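Closar Open-Front Stacking Bins, Set of 3

Print this page | E-mail this page to a friend

If you have ever watched a child tip out an entire toy chest to find one brick, you already know why we like open-front bins so much. The Closar is the one we keep coming back to. It's a plain white plastic bin with a tall back, sides that slope down as they come forward, and a low lip at the front. A small hand can go straight in and come out with what it wanted, and the rest of the bricks stay put!

We first stocked these in October, meaning them for workshop shelves (screws, wall plugs, picture hooks, all the bits that end up in a jam jar). They do that job very well. But so many of the orders turned out to be for playrooms and preschool classrooms that we gave them their own page in the toy storage section, and we've been using a set at floor level ourselves ever since.

What we like about them

The plastic is semi-translucent, a soft milky white, so light gets into the bin and the colors of whatever you've put inside stand out nicely. Bright toys look great in them. The inside is smooth all the way down, with no ribs or ledges for crumbs to collect on, and a quick wipe with a damp cloth is all the cleaning they need.

On the front lip there's a small recessed slot for a label. Because it's set back a little, the label doesn't get picked off by curious fingers as quickly as a sticker does. For children who don't read yet, draw a dot of color on a scrap of card and slide that in. Red dot, green dot, blue dot, and you have a sorting game that also happens to clear the floor.
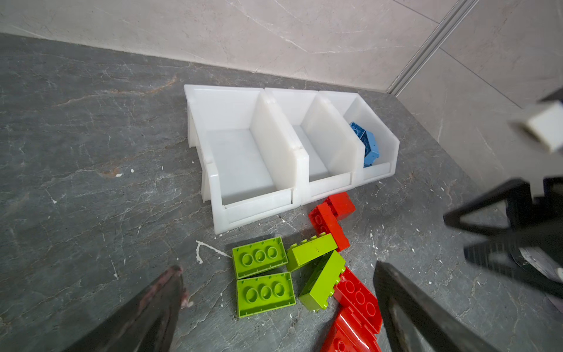
Three white bins in a row along the wall, with large building bricks in red, green and blue.

Large bricks are a lovely match for this shape. The pieces are chunky and they never pack down flat, so in a deep box you spend your time digging. In an open-front bin you can drop them in any old way and still see what you have. We'd start with one color per bin, and once the children have got the hang of that, try sorting by size, or by "things that belong on the castle" and "things that don't" (expect some debate).

On the floor or on a shelf

Side by side on the floor is the simplest arrangement and the one we'd choose for toddlers. Push the tall backs up against the wall and the row stays fairly tidy even when someone is leaning in. On a hard floor such as tile, you may want to put a thin mat under the row so the bins don't slide during an energetic cleanup. On carpet we've never bothered.

They also stack, as the name says. The low front leaves an opening between one bin and the next, so you can reach into the lower one without taking the stack apart. For a children's room we wouldn't go higher than two, and we'd put the heavy things at the bottom. If you want a taller arrangement, have a look at the Skilis wall rail, which takes the same bins and screws to the wall. Use fixings that suit your wall and keep it low enough for the people who'll be using it.

A few practical points

The bins come with no lids, and there isn't a lid made for them. If you need to keep dust off something, or you have a dog who likes to help himself, the Uvari lidded crate is a better choice. The low lip also means that very small round things (marbles, beads, wooden peas from the play kitchen) will roll out if the bin gets a good kick. Anything brick-shaped stays in happily.

Wash in warm water with a little dish soap, then let them dry upside down. Please keep them out of the dishwasher, as the heat can warp the sides. Blank label cards are included with each set, and you can cut more from an ordinary index card.

Ordering

Sold in sets of three. Stock number 1493. Orders of 60 sets or more, for schools and daycare centers, are packed on a pallet, so please let us know if you don't have somewhere to take a pallet delivery and we'll split it into cartons. We have nearly 1,072 sets on the shelf as of 29/01/2026, and everything in stock normally leaves us within four working days.

If you've found a good use for yours, do write and tell us! We have already heard about mittens, seed packets, doll clothes and a very well-organized collection of pine cones.

Related items

Skilis Wall Rail for Stacking Bins
Uvari Lidded Crate
Sotiropoulos Low Playroom Bench
Blank Label Cards, Refill Pack
Closar Open-Front Bin, Single

Print this page | E-mail this page to a friend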